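4. Lay Reading Pairs and the Practice of Mutual Correction

4.1 Setting

The material in this section comes from two congregations, one in Stevmont and one in Lapiņa, that had each replaced their midweek study groups with reading pairs. In a reading pair, two adult members of the same congregation meet weekly to read a passage aloud, discuss it, and pray. No ordained person is present. The pairs are formed by the elders, who match members by availability and by sex but otherwise leave the arrangement alone. Both congregations use the term "reading partner" and avoid "mentor," a choice that the elders in Stevmont defended at some length when asked.

Stevmont began its pairs in November, after the fall membership class had ended. Lapiņa had been running them for longer, with an interruption when its building was being repaired. The two congregations share a confession and a hymnal. They differ in size, in the age of their members, and in how much teaching the pastor does outside Sunday worship. In Lapiņa the pastor also supplies the passage for each week. In Stevmont the pairs choose a book and work through it at their own pace.

A total of 64 members agreed to take part in the study. Each completed an intake form, kept a log of meetings, and gave a closing interview. Spouses were not paired with each other in either congregation, and no member belonged to more than one pair.

4.2 Procedure

Logs were kept on paper. After each meeting the participant wrote down the passage read, the length of the meeting, and a short account of what was discussed, with a limit of 200 words. Participants were told not to record anything their partner had shared in confidence. This instruction narrowed what the logs could show us, and the analysis below treats them mainly as evidence of what pairs read and how they moved from the text to other subjects. Partners wrote separately and did not see each other's entries.

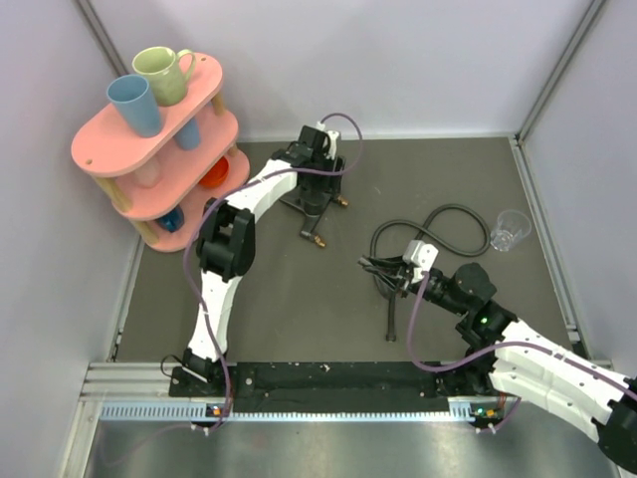

Figure 3. Cups, a mug, and a bowl on a three-tiered shelf.

Interviews were conducted by Lachlan Nepia in Stevmont and by Ojārs Juška in Lapiņa, using a common guide. The guide opened with questions on the history of the pair and moved to three prompts on correction: whether the participant had ever been corrected by the partner, whether the participant had ever corrected the partner, and whether there had been an occasion on which correction was considered and then withheld. The word "correction" was explained as any remark intended to change how the other person understood a passage or conducted his or her life. Participants were free to decline any prompt.

Both sets of transcripts were coded by Oanh Giáp and Booker Halvorsen. The coders worked independently on an initial batch, compared results, revised the code book, and then divided the remainder. Disagreements were settled by discussion. The most frequent disagreement concerned remarks that could be read either as interpretation or as advice. A partner who says that the command to bear with one another "includes brothers-in-law" is making a claim about the range of the text and is also, most likely, talking about a particular brother-in-law. We retained a double code for remarks of this kind.

4.3 Correction of interpretation

Correction of interpretation was common and was seldom described as difficult. Participants spoke of it in the vocabulary of reading: a partner had "missed the next verse" or "skipped the word therefore." Such remarks were made soon after the error and were usually accepted. Where they were not accepted, the pair tended to leave the question open and bring it to the pastor. This occurred more often in Lapiņa, where the pastor had chosen the passage and could be expected to have an opinion on it.

The intake form included a self-rating of biblical knowledge on a scale from 0 to 100. We had expected the member with the higher rating to do most of the correcting. The logs gave only weak support for this. In several pairs the member with the lower rating raised more textual objections, often by asking for a sentence to be read again. One participant in Stevmont said that her partner "did not know the commentaries and so kept looking at the page." The remark was not meant as praise, although the speaker went on to say that she had changed her mind about a verse in Galatians as a result.

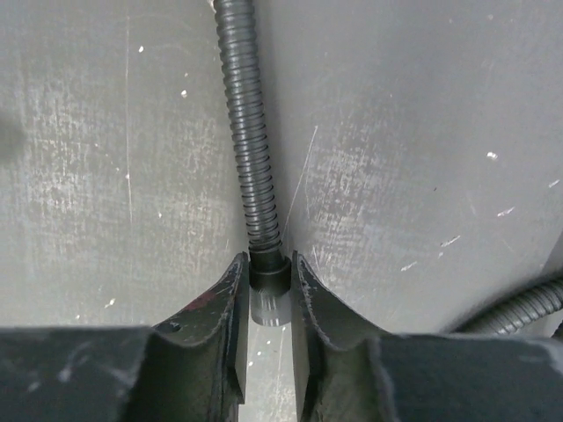 4.4 Correction of conduct

Correction of conduct was rarer and took longer. Participants described waiting several weeks between noticing a matter and speaking about it. In the interval, many looked for an opening in the assigned reading. Stevmont pairs, which controlled their own pace, could slow down or move ahead to reach a suitable passage, and a few admitted having done so. Lapiņa pairs had no such freedom. Some of them regarded this as a protection, on the ground that a hard passage could not be suspected of having been picked for the purpose.

The subjects raised were ordinary ones: harsh speech at home, absence from worship, resentment toward a former employer, spending. Doctrinal error in the strict sense did not appear as a subject of personal correction in either congregation. Participants who had been corrected were asked what had made the remark bearable, where it had been. The answers cited the partner's own earlier confession of some failing more often than they cited tact or gentleness of tone. We code this as prior disclosure.

Prior disclosure did not need to concern the same subject. A man in Lapiņa accepted a rebuke about his temper from a partner who had spoken months earlier about neglecting prayer. He saw the two as connected – "he had already let me see him" – and said that the same words from an elder would have sent him home angry.

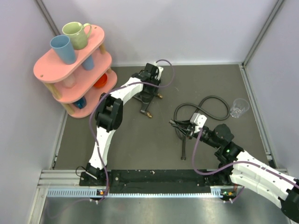
Withheld correction was reported by members of both congregations, and the reasons given fall into two groups. Some participants doubted their own standing to speak. Others doubted the facts, having heard of a matter from a third person and not from the partner. The second group almost always judged in hindsight that silence had been right. The first group was divided. Several said that they had meant to speak and that the pairing had been changed before they did so, a point that bears on how often elders should rearrange pairs. Stevmont rearranged its pairs yearly. Lapiņa did so only on request.

These reports depend on memory and on the willingness of participants to describe an omission. The logs cannot be used to check them, given the restriction on confidential material noted in Section 4.2. We also have no interviews with members who left a pair before the closing interview period, and their experience of correction may have been different. The elders' own accounts of why pairs were dissolved are taken up in Section 5.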